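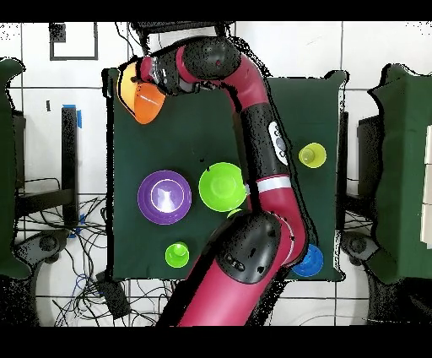

4. Preparar a mesa e arrumar as taças e os copos

Esta secção aplica-se ao conjunto Trillach de taças e copos coloridos, referência 2475, usado nas mesas de atividades. Substitui a folha que vem na caixa, cujo texto foi traduzido à pressa e promete coisas que não conseguimos confirmar. Onde a nossa experiência contradiz a folha, dizemo-lo.

Antes de começar, leia a secção até ao fim. São poucas páginas e o passo 4.3 depende de uma decisão tomada no 4.1.

4.1 Escolher a superfície

1. Use uma mesa de tampo liso, de uma só cor. Um tampo verde-escuro serve bem para as peças laranja, amarelas e roxas. Para as verde-lima também serve, embora a folha do fabricante diga que "todas as cores ressaltam em qualquer fundo". Não ressaltam. Uma peça azul num tampo escuro perde-se com facilidade, sobretudo se ficar deitada.

2. Limpe o tampo com um pano ligeiramente humedecido e seque-o logo a seguir. Dispense os sprays de brilho: as taças passam a deslizar.

3. Verifique se a mesa abana. Carregue com a mão em cada canto. Se abanar, mude-a de sítio antes de pensar em calços. Num chão de mosaico, as juntas chegam para desequilibrar um pé, e um palmo para o lado costuma resolver.

4. Afaste os cabos que estejam no chão junto à mesa, ou prenda-os à parede. A fita adesiva aguenta menos do que se pensa. Volte a vê-la no fim da sessão.

Nota: a folha recomenda a toalha antiderrapante Clinbridge, vendida à parte. Experimentámo-la. Segura as taças, é verdade, mas enruga-se debaixo dos copos pequenos e estes tombam mais do que no tampo nu. Não a compre por causa deste conjunto.

4.2 Dispor as peças

1. Tire as peças da caixa e separe as taças dos copos. Não se guie só pela cor. Há taças e copos no mesmo tom de verde-lima, e é aí que surgem quase todos os enganos.

2. Pouse as taças com a boca para cima. Comece pela roxa, que tem anéis concêntricos bem marcados por dentro e se distingue à primeira.

3. Deixe pelo menos um palmo entre taças. Uma peça encostada a outro objeto fica meio tapada e é a primeira a ser esquecida na arrumação.

4. Distribua os copos pelas zonas livres, longe das bordas. A folha fala numa "margem de segurança de 2 cm". Parece-nos curta. Qualquer manga comprida a atravessa.

5. Os copos podem ficar de pé ou deitados, conforme a atividade. Se os deitar, vire a boca para o centro da mesa, para que não rolem para fora.

Cuidado: as peças pequenas desaparecem atrás das grandes. Olhe para a mesa de, pelo menos, dois lados antes de a dar por pronta.

4.3 Pegar, inclinar e pousar

A folha apresenta este exercício como "intuitivo para todos". Leva tempo, e o resultado depende muito do tamanho da taça.

1. Pegue na taça pela borda. Pelo fundo também se consegue, mas perde-se o controlo ao virar.

2. Levante-a antes de a inclinar. Se a inclinar ainda apoiada, a borda raspa no tampo e a taça foge.

3. Incline-a de lado, devagar, até se ver o interior. Nas taças de duas cores, como a laranja com o interior amarelo, a mudança de cor ajuda a perceber até onde já se virou. Nas de uma só cor não há essa ajuda, e convém deixá-las para depois.

4. Endireite a taça ainda no ar e só então a pouse.

5. Repita com os copos. O gesto é o mesmo, com menos espaço para pegar.

Nota: se trabalhar perto de um canto da mesa, faça o movimento para dentro. Parece óbvio até se ver uma taça a saltar pelo chão da sala.

Cuidado: não use água nem outros líquidos neste exercício. A folha sugere "água tingida para maior divertimento". Num chão de mosaico isso é um escorregão à espera de vez.

4.4 Arrumar

1. Recolha primeiro os copos. São os que mais facilmente ficam para trás.

2. Empilhe as taças por tamanho, a maior em baixo. Se uma não encaixar, não force. Retire-a e veja se ficou um copo preso lá dentro.

3. Guarde os copos noutra pilha. A folha mostra taças e copos numa torre única. Fica bonita no desenho e cai quando se pega na caixa.

4. Passe os olhos pelo chão, incluindo debaixo da mesa e à volta das rodas de qualquer suporte que esteja por perto.

5. Feche a caixa sem pressionar a tampa. Se a tampa não assenta, uma das pilhas está torta.

4.5 Lavagem

O fabricante garante que o conjunto aguenta 67 lavagens na máquina sem perder cor. Não explica a que temperatura, com que detergente nem como chegou a um número tão exato. Escrevemos em outubro a perguntar e recebemos de volta a mesma folha. Até haver resposta melhor:

1. Lave à mão, com água morna e detergente neutro.

2. Não use esfregão. Nas taças com anéis, passe antes uma escova macia ao longo dos sulcos.

3. Deixe secar de boca para baixo sobre um pano, com as peças separadas. Empilhadas húmidas, ganham cheiro.

4.6 Problemas frequentes

A taça escorrega ao ser pegada. Veja se há restos de detergente na borda. Passe por água limpa e seque. Se continuar, o problema é do tamanho da peça para quem a usa; troque por um copo.

Duas taças ficaram coladas. Segure a de fora e rode a de dentro. Não bata com elas na mesa. A folha aconselha "um toque firme", e foi assim que rachámos uma.

Falta uma peça. Confira o interior das taças empilhadas e depois o chão. A loja de Kellimstead vende peças avulsas, mas a cor nem sempre coincide com a do conjunto original, digam o que disserem no catálogo.

As cores parecem diferentes de um dia para o outro. É quase sempre a luz. Uma lâmpada forte por cima deixa um reflexo no fundo das taças e clareia o tom. Mude a mesa de posição antes de reclamar.

4.7 Revisão desta secção

Texto de Tahmineh Ebrahimi, verificado à mesa por Ehsan Shirazi. Versão 3, de 05/03/2025. As alterações em relação à versão anterior estão nos pontos 4.3 e 4.5. As correções devem ser enviadas por escrito, com a indicação do passo e do que aconteceu ao segui-lo.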